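Speaker notes — site access talk, Skenport

Slide 1. Thank them for coming. Don't mention the coffee.

Slide 2. Temporary fencing. Everyone rents too little of it. Our Ellirov yard job needed 1,191 feet, and the first order stopped 70 short, so for two nights we had a very secure site with a hole in it. Pause for the fencing people to laugh.

Slide 3. Gates. Put the vehicle gate where trucks can turn. Wimarik put theirs opposite a ditch. Show of hands: who has done this? Wait. Somebody will own up.

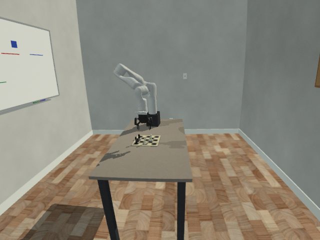
Slide 4. Padlocks. One key per crew lead, signed for, returned Friday. If the code is written on the gatepost, you own a decoration.

Slide 5. Costs. Go fast, they have the handout. Weekly rate beats daily after day two — say it twice, slowly.

Questions. If asked about March delivery, point at the sales table.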